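Flusell Tableware Set

README for the May release

Overview

Flusell is a collection of first-person recordings of everyday table work in lived-in homes. The activity covered by this part is the handling of disposable bowls: separating them from a stack, setting them out, moving them across a table and stacking them again. The recordings were made in family dining areas in Latasville, with the furniture and household goods left where the residents keep them.

This part contains 258 episodes. Each episode covers one pass of one task and has a median length of 48 seconds. Total number of labelled steps: 2,888.

Tasks

unstack_one: take the top bowl from a stack and place it on the table.
unstack_all: separate a stack and set the bowls out with space between them.
restack: return the bowls to one stack, rims level.
turn_over: change a bowl from base down to base up, or the reverse.
relocate: move a single bowl to a stated part of the table (near, far, left, right).

Tasks may follow one another in a session but are stored as separate episodes. The start of an episode is the first movement towards a bowl. The end is the release of the last bowl handled.

Setting

Rooms are listed in rooms.csv with a short text entry for each. The entry gives the table covering, the main furniture and any items standing on the table that are not part of the task. Coverings matter for this set. Disposable bowls are light and slide easily on glossy plastic, and a printed cloth makes the rim harder to separate from the background than a plain one. Both types of covering are included. The field cover_pattern takes the values plain, striped, grid and other.

Room 7 has a glossy tablecloth printed with a grid of pink and blue squares, fruit and small cartoon figures. A long wooden cabinet with a lit aquarium on top runs behind the table. The thermos flask is listed as a standing item and is not handled in any task.

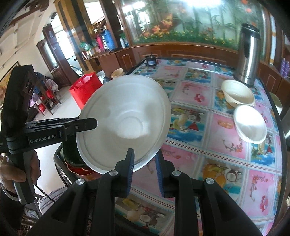

Room 7. White bowl held by the rim, with stacked bowls and the thermos flask on the right of the cloth.

Objects

Bowls are recorded by colour group, since the supplied packs varied in shade. The groups are white, cream and beige. A cream bowl under strong light can be taken for white, and annotators were told to use the colour group of the stack it came from where this was known. Where it was not known, the field is set to unsure. Bowls of different groups may be present on the same table.

Standing items (flasks, bottles and similar) are labelled only if they are on the table. Goods on shelves, cabinets and the floor are not labelled. Aquariums have a flag of their own in rooms.csv, has_aquarium, as the lighting and moving contents affect background estimates.

Labels

Each step has a start time, an end time, a verb and an object group. Verbs are taken from a closed list: reach, grasp, lift, tilt, turn, carry, place, release, adjust. The verb tilt is used where the bowl leaves the horizontal but is not turned over. If two bowls come off the stack together, the step is labelled grasp with the note "double", and the later separation is labelled adjust.

Labelling was done by Kristýna Polák. Pejman Esfahani checked a sample of 100 episodes against the written guide. Disagreements were mostly over the boundary between carry and place, and the guide was amended before the remaining episodes were finished.

Files

episodes/ one folder per episode, video and timing file
labels/ one CSV per episode, same name as the folder
rooms.csv room entries
objects.csv bowl groups and standing items
guide.txt labelling guide, amended version

Known limits

All bowls are empty. Nothing is poured, served or eaten.
Stack height is not recorded as a number. The field stack_size is low, medium or high and was judged by eye.
Daylight varies within a session in rooms with windows.
Rooms 3 and 7 are over-represented. Use the split files supplied if room balance is needed.

Related sets

Plevness covers cutlery and shares the verb list. Khosravi covers folding table linen and uses an older list in which tilt does not appear. Room numbers are not shared between sets.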